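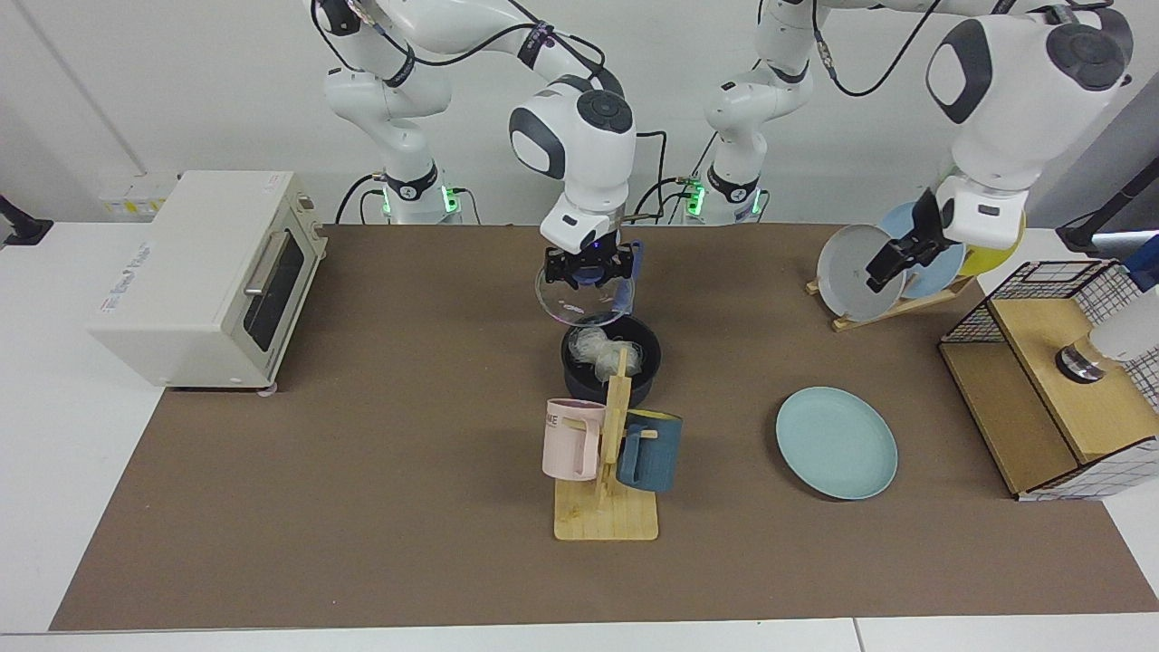 Everyone keeps telling me the new meal kit from Cekolwood "pays for itself". I've been doing the sums on mine and I'm not convinced.

The ad says a family of four saves $90 a month. Saves compared to what? Takeaway every night? We don't eat takeaway every night. We eat noodles.

Went looking for where the figure comes from. There's a footnote. It says "based on a survey of 262 customers". Current customers, mind you. The people who'd already quit weren't asked.
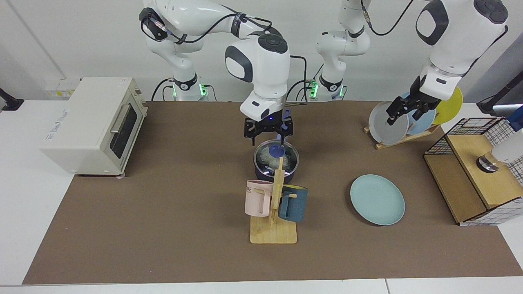 Then there's the "20 minute dinner" business. Does that include the chopping? The washing up? Rommel Manalo timed his and got to 20 minutes before the water had boiled.

And the serves! A bag marked for two came to 600 grams with the sauce. My teenager calls that a snack.

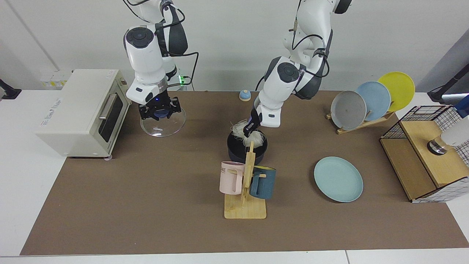
I asked their chat line if I could skip January while we're away. Yes, but only if I cancel six days before the box is packed, and they couldn't tell me what day it's packed.

Maybe it suits some people. If you live out past Bukudthorpe and the shops are a long drive, fair enough. I'll keep my shopping list, and I've asked for my deposit back. No reply yet.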